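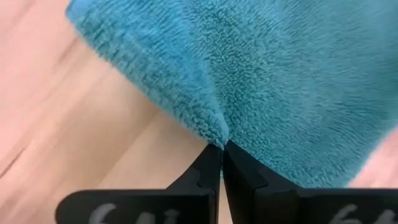 **Figure 2.** Looped-pile fleece, teal-blue, folded and gathered to a corner.

Shedding in home laundry has mostly been studied in the lab, on cut swatches, with the edges sealed and the machine run nearly empty. Real households don't wash like that. They wash a blanket with the towels, a robe with the jeans, whatever is in the basket. We wanted numbers from those loads, and we wanted them sorted by fabric surface, as the care label says almost nothing about it. "100% polyester" covers a smooth sports shirt and a thick throw. What matters more, we think, is how much fiber is standing up where other cloth can rub on it. In looped fleece (Figure 2) the curls are small and close together, and in places the pile lies over in diagonal streaks, so that the surface reads lighter or darker with the lie of it. Single loops also stick out along a fold. Folds are where we would expect rubbing to be worst, and large items spend most of a cycle folded.

## 4. Loads and fiber catch

### 4.1 What was logged

Twelve households took part, all in Mbwambo, all with their own machine at home. Each had a Drundix filter fitted on the drain hose and a pad of log sheets taped near the washer. One sheet per load: program, temperature, detergent, spin speed, and a tick list of what went in. At the end of the study we had 3,024 usable sheets. Of these, 645 had at least one looped fleece item ticked. Sheets with no program filled in were dropped before counting, and so were loads run while a filter was out for cleaning.

Everyone used the same detergent, Zurkel liquid, handed out at the start. This was to keep foam from being a factor. In 2 of the households somebody went back to powder partway through (skin trouble in one, ran out in the other) and those loads are kept in the main set but left out of the temperature comparison in 4.3.

### 4.2 Handling the filters

Filters were collected in the morning, bagged, and dried flat overnight before weighing. Hair was a bigger nuisance than expected. Pet hair mostly, some human, and it mats in with the polyester so that picking it out takes longer than all the rest of the work put together. Latrice Greenberg did the picking for the whole set, which at least means one pair of eyes and one standard. Cotton lint we could not pick out by hand. For a subset we dissolved the cotton and weighed again, and the correction from that subset is applied to every mixed load. It is a blunt correction. A load that was all towels plus one fleece sock gets treated much like a load that was half blankets, and we know that isn't right.

One batch of filters was stored damp in February and grew mold. Discarded, not replaced.

### 4.3 Results by load

Loads with looped fleece in them gave a heavier catch than loads without. The gap held up in every household, though it was narrow in the ones that ran full drums. Drum fill seems to matter a good deal: a packed drum means less tumbling and less water per item, and the catch went down. Half-empty loads were the worst, on any program.

Temperature did less than we had guessed. Warm and cold cycles looked much the same once program length was held fixed. Longer programs shed more. That could be all there is to the common advice to wash cold, as the cold programs on most of the machines were also the short ones - we can't fully seperate the two with the data we have.

Spin speed, no clear effect. Softener, too few loads to say.

Age of the item was the surprise. We expected a big release in the first few washes and then a flat line, which is the usual lab picture. Newer items did shed more, but the line didn't go flat. Some older throws began to climb again late in the study. Possibly the loops wear through and then let go. Possibly the owners just started tumble drying more as the weather turned, and the loosened fiber came off in the next wash. The log sheet didn't ask about dryers. It should have.

### 4.4 Comparison with the swatch method

We ran the Bamier swatch procedure on pieces cut from the same types of cloth, new, bought for the purpose. Ranking by fabric came out the same as in the households: looped fleece at the top, brushed fleece next, flat knits well below. The amounts did not agree. Swatches gave a higher catch per gram of cloth, which fits with the near-empty drum point above. So the swatch test is fine for deciding which of two fabrics sheds more, and poor for guessing what goes down the drain of a real house over a year. Several earlier estimates have been built by multiplying swatch values up to a whole town, and we would treat them with care.

A note on item size. Throws and blankets were ticked as one item each, same as a pair of socks. Weights would of been better, and a kitchen scale was offered to each household, but after the first weeks hardly any sheets had a weight on them. The per-item values in the appendix table should be read with that in mind. The per-load values don't depend on it.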